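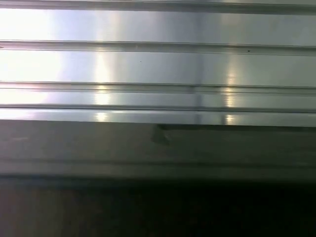

Workshop notes from the Clokard open day, June

Quick one, typing this up before I forget half of it. Went over to Clokard for their open day, where they had robot arms working at benches and let people stand pretty close. Twelve of us in the group. I went for the robots and came home with a page of shop tips, so here they are in no order at all.

Wipe before you clamp. Every part got a dry cloth before it went on the bench. Every one. Chips under a part will mark soft metal and you won't find out until you flip it over. I've been using my sleeve for years. Bad habit.

Glare. Big topic of the day. Shiny aluminum throws light back at you, and a camera has the same trouble your eyes do. One side of a piece can go nearly white so the edges of the grooves blur out. Guy running the demo said move the lamp, not the part. Low and off to the side, with a sheet of baking parchment taped over the shade. Tried it at home on the drill press lamp. Scribed lines show up much better. Keep the paper well clear of a hot bulb, LED only.

Grooves. Anything with long channels in it collects grit. They use an old toothbrush, then a shop vac, then the cloth. No compressed air, it just moves the mess to your neighbor's bench (and your eyes). For gummy stuff, a wooden coffee stirrer cut to a point. Won't scratch.

Little black specks on aluminum — try a fingernail first. If it moves it's dirt. If it doesn't, a dab of dish soap and warm water, then dry it right away. Stay off the steel wool. It leaves bits behind that rust later and then you have brown specks insted.

Brushed finish: always wipe along the grain. Same goes for the fridge door and the toaster. Going in circles is how mine got that cloudy patch.

The gripper demo. Slower than I expected! The arm came in, stopped short, crept the last bit. Then waited 5 seconds before it closed. They called that the settle. Good rule for hand work too. Put the part down, let go, look at it, then tighten. I've started doing it with the miter saw and my cuts are better, or maybe I'm just paying attention.

Tape on the floor. Yellow line around each robot, nobody past it while it's running. I put a strip down by my table saw so the kids know where to stop. Cost nothing, had the tape already.

Somebody asked what the small arm costs. 2,889 for the arm on its own, no gripper, no stand. Not for my garage.

They clean for the last 30 minutes of every shift. Same order each time, top shelf down to floor. I do the floor first like an idiot and then sweep it again.

Labels: they write on painter's tape and fold one corner under so it pulls off clean. Works great on freezer tubs too, did a whole batch of soup last night.

Parking was bad, go early if they do it again next year. Coffee was fine. Will add the bit about storing drill bits when I find the other page of notes, its in the truck somewhere.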